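How to Descale an Electric Kettle

Last updated: January

If you drink tea in a hard water town, you already own a small geology exhibit. The inside of my Okuveo kettle looked like a cave tour, minus the gift shop, and I was still making two pots a day in it. Limescale won't poison you. It does make the kettle slower and louder, and it leaves little flakes floating in the cup that you can pretend are part of the blend.

You need white vinegar or citric acid, water, and an afternoon on which you don't urgently want tea. Skip the lemon slices people recommend. I tried them, and I got a scaly kettle with lemon slices in it.

First, unplug the kettle and empty it. Lift it off its base and put the base somewhere it won't get dripped on. If the spout has a mesh filter, pull it out and set it in a cup. Mine came out with a snap that I chose to ignore.

For a kettle that holds about 1000 ml, fill it halfway with white vinegar and top it up with cold water, stopping well short of the max line. Vinegar foams when it meets scale, and the foam has ambitions. Pour enough of the same mix over the filter to cover it. With citric acid, use 2 level tablespoons in a full kettle and stir until the crystals are gone.

Plug it back in and heat it. With vinegar, switch off just before it boils, unless you want your kitchen to smell like a pickle factory until dinner. Open a window either way. Let it stand for half an hour. 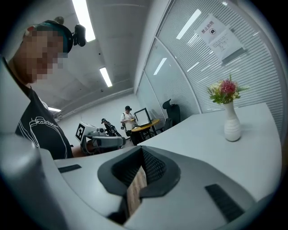 Si-eun Baek wrote in to object to the half hour: "Thirty minutes does nothing where I live. I leave citric acid in overnight with a sticky note on the lid, and the sticky note is the important part. My brother made instant noodles with it once." I have since tried the overnight soak on the older Rewi, and she's right about thick scale. She's right about the note too.

After the soak, pour everything down the sink and look inside. Thin scale will be gone. Thick scale will have turned soft and chalky, and you can push it off with a wooden spoon wrapped in a dishcloth. Don't use steel wool. It scratches the bottom, and new scale loves a scratch.

If patches are left, run the whole thing again with a fresh mix. My worst kettle took three rounds, which says more about me than about vinegar.

Now rinse. Fill with plain water, swirl, dump, and do that a few times. Then boil a full kettle of fresh water and throw it out, and do that once more if you can still smell anything. Scrub the filter with an old toothbrush, rinse it, and click it back in. Wipe the outside with a damp cloth and keep water away from the plug end. Never dunk the kettle, however much it deserves it.

How often? Every 6 weeks is plenty for me. In a soft water area you could go half a year and feel smug about it. Emptying the kettle at night helps a little. I have managed this for four nights in a row, my current record.

Check your manual first if the kettle has an unusual lining. The Handov manual, for one, says citric acid only, in type you'll need a magnifying glass to read.

Contact: use the form | © Drostau Kitchen Notes | Back to top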